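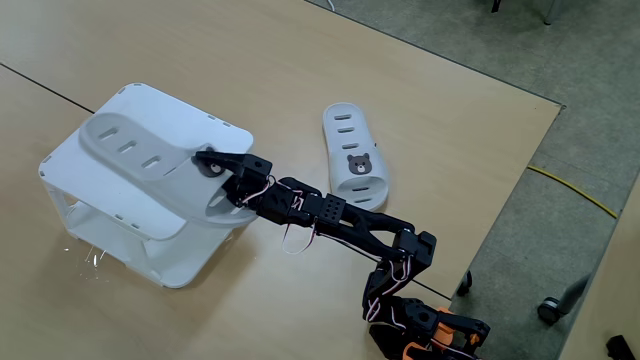
Fig. 1. Small arm gripping a slide sandal by the heel, on the rack.

Session 9: Buying the arm, and everything the quote leaves out

Automation for Small Operations. Notes by Joni Leinonen. Read before Friday.

Last time we got as far as the supplier's quote and stopped there, which is where a lot of real projects stop too. Somebody sees a price, compares it with a year of wages, and the rest of the meeting is about what colour the safety tape should be. I want you to be more awkward than that.

The running case is Paucar, a small firm that handles returned footwear. They want to know whether a low-cost arm can take shoes off a rack and put them on a table, and the other way round. It sounds like a job for a machine. Keep Fig. 1 in mind while you read a sales sheet: two sandals, one grip, one rack. A returns bench deals in boots, laces, odd sizes, things stuffed in bags. Any budget that starts from the easy item will be wrong, and always in the same direction.

1. What the price covers

The Mestar quote for Paucar was 3,000 for the arm, gripper and controller. Fine. Now ask what is missing. In this case: the computer, the table it is fixed to, power at the bench, spare servos, spare gripper fingers, cables, and the hours of whoever sets it up. The supplier put the last of these down as "minimal". Cross that word out wherever you find it and write in hours.

Paucar's own estimate was 81 hours to get to a first usable trial. At their internal rate this came to more than the arm. They left it out of the first version of the budget on the grounds that the technician "is here anyway". She is, but she was hired to do something else, and that something else still has to be done.

2. Cheap arms and what cheap means

I am not against cheap arms. For a trial they are the right thing to buy, as long as the plan says "trial" at the top and has an end date. My objection is to the trial budget that quietly turns into the production budget with the numbers unchanged.

Things to put a line against:
Servos. Treat them as consumables and ask the supplier for a replacement price in writing.
Printed parts. Who prints the next one, on what machine, and how long does the bench stand idle?
Wiring. Loose leads near moving joints want tidying before anyone runs a full shift.
Reach. Draw it on the table with a pencil before you order. Paucar ordered first.

3. The bench

Floor and table space is the cost that people forget most often. The arm needs its own room, then room for the item, the rack and the person who clears up when something is dropped. It also needs sockets.
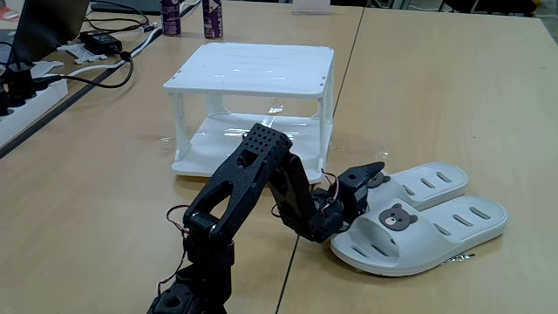 Fig. 2. Arm, rack and slippers across two tables, with the power strip at the left.

Look at how much of the working area in Fig. 2 goes on things that are not the arm. Two tables pushed together also leave a seam, and if the arm stands on one table and the goods on the other, any shift between them spoils your positions. One solid bench costs more. Put both options in the plan and price them properly. "We'll use what we have" is a choice with a cost attached, usually paid in repeated set-up time.

4. Software and the yearly fee

Clerkix offered Paucar a licence at 335 a month. Bromura offered to charge by the job, with no figure until after a pilot. I would be wary of both. The first you pay whether the arm moves or not. With the second you cannot fill in the box at all, and a blank box in a budget gets read as nought by whoever signs it.

Ask each supplier what still works if you stop paying. Get the answer by email.

5. Success rates

You will be shown a percentage. Ask: of what, over how many tries, who put the item back between tries, and was that person's time counted? If a member of staff has to stand beside the arm and reset the rack, you have bought a machine and kept the wage. That may still be worth doing for what you learn, but it belongs under training or research and should not be written up as a saving.

For Friday

Redo the Paucar budget on one side of paper. Include set-up hours, spares, the bench, and both software offers over a full year. Where you don't have a figure, write who you would ask and what you would ask them. State the point at which you would stop the project and how much would be spent by then.

Bring a calculator. Supplier brochures will not be accepted as sources.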